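Quiénes somos

Tawhiri es un taller compartido de robótica casera. Empezó en julio con una mesa prestada, una impresora 3D que se atascaba cada dos por tres y muchísimas ganas de construir pinzas, brazos y cacharros con motor. Hoy somos 61 socios y abrimos los viernes por la tarde, aunque siempre hay alguien soldando a deshora.

Nuestro proyecto grande se llama Parosow: una pinza de mano con dos dedos para aprender a recoger cosas pequeñas de la vida diaria. La desarrollamos entre el taller y las casas de los socios, ¡porque en una casa hay de todo! Tubos, latitas, rollos de cinta, una goma de pelo encima de una manta peluda... Cada objeto pide un agarre distinto y eso nos encanta. Los dedos con almohadilla rugosa son ahora mismo nuestro tema favorito de discusión (el otro es el café).
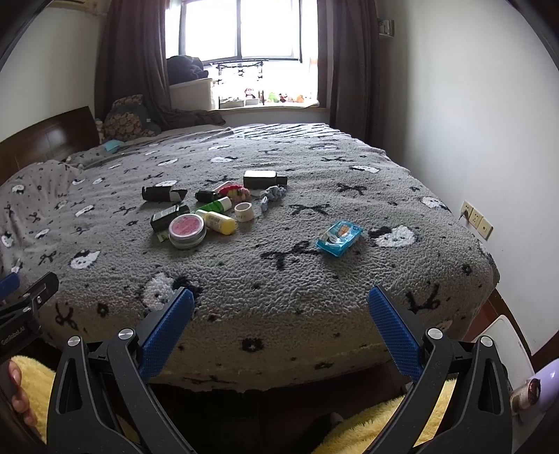
Melina Balaskas cuenta que lo más difícil fue lo blando: un tubo rígido se deja coger a la primera, pero con el ganchillo y las telas tuvo que repetir hasta 70 veces antes de encontrar la presión buena, y que aun así volvería a empezar mañana mismo.

En Tawhiri compartimos los planos, las listas de piezas y también los fracasos, que guardamos en un cajón con etiqueta y todo. El primer brazo, Pakositz, vive allí dentro; le patinaba el codo y le tenemos mucho cariño.

Para venir no hace falta saber de electrónica. Los grupos de iniciación son de 9 personas, se trabaja con herramientas del taller y cada cual se lleva a casa lo que monta. El próximo empieza el viernes 5 de noviembre. Escríbenos desde la página de contacto o pásate y pregunta por la mesa de Parosow.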